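The Sweets on the Bed, and Other Small Disorders

In praise of the bedroom that holds a little bit of everything

Home & Habit, 2023-10-14

My grandmother kept her sugared almonds in a hatbox, her hats in the linen chest and her linens, as far as any of us could tell, on every chair in the house. She lived in Skendurside, in three rooms above a shop that sold lamp parts, and when we came to stay the first job was always to clear the bed. You could not sit down until you had done it. Off came the newspapers, the mending, a bag of walnuts, somebody's good scarf, and once a whole cake tin with the cake still in it (we ate it for breakfast, and it was very good).

I have been thinking about her bed all year, ever since I started going into other people's bedrooms for this column. I began in January with the idea that I would write about wardrobes and how people fill them. But I kept getting distracted by the beds. A wardrobe has doors, and doors can be shut before company comes. A bed lies there in the open and catches whatever the day throws at it, and I have come to believe that you learn more about a household from what has landed on the quilt than from anything on a hanger.

Take the spare bed, if a home is lucky enough to have one. In the old apartment blocks at Grorkthorpe, where families often fit two beds into one long room, the second one works harder than the kitchen table. It is where the shopping gets sorted and where the fruit comes out of its wrappings. The children's candy gets divided up there too, with a good deal of argument, and then left where it is, and by evening the sheet has become a sort of shop counter with flowers on it. 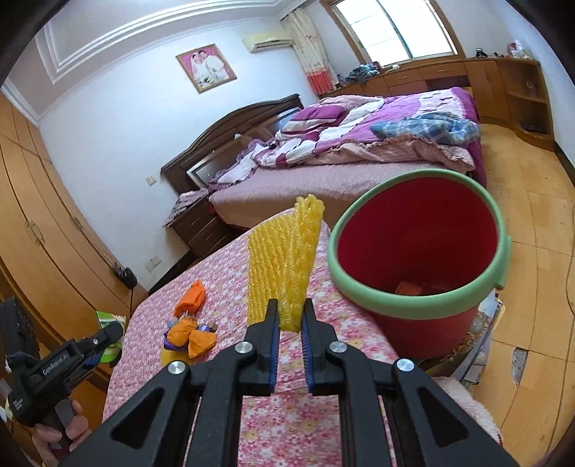
Candy on a pink floral sheet, a yellow foam fruit net held up above it, with the red bucket standing close by.

I love a floral sheet for this kind of work. Plain white looks scolded the minute you put anything down on it, but a sheet full of little red and pink flowers takes a handful of candy in orange and purple wrappers as if it had been expecting them. The same goes for a magenta quilt. People with magenta quilts seem to me to be generous people, though I admit I have not made a proper study of it.

And then there is the bucket. I had always thought of buckets as belonging to floors and back steps, until I noticed how handy one is beside a bed. You can sweep the whole day's clutter into it with one arm and carry it off to wherever it ought to go - or carry it as far as the hallway, which is what happens in my house. A red one with a green rim is cheerful enough to leave out. I bought mine from the hardware stall at Tefera market and it has held laundry pegs, onions, wool and, for one long winter, 329 buttons that I was going to sort by color. I know the number because I did count them, and that was as far as the sorting went.

The foam nets deserve a word too, those stretchy little sleeves that pears and mangoes come dressed in. I cannot throw them away. I slip them over the necks of bottles when I travel, and I put them between my good saucers, and up to seven of them at a time live in my nightstand drawer waiting for a purpose. My neighbor across the landing uses hers on the Christmas ornaments, which I think is the best idea of the lot, and I have been quietly saving the yellow ones for her.

As for papers and magazines, every bedroom I visited had a pile somewhere near the floor, leaning on whatever would hold it up. Mine are mostly old numbers of Gromia, the knitting quarterly, and I step around them each morning on my way to the window. I did move them once, to the closet. They were back within the week, a little shorter on one side, with my reading glasses on top.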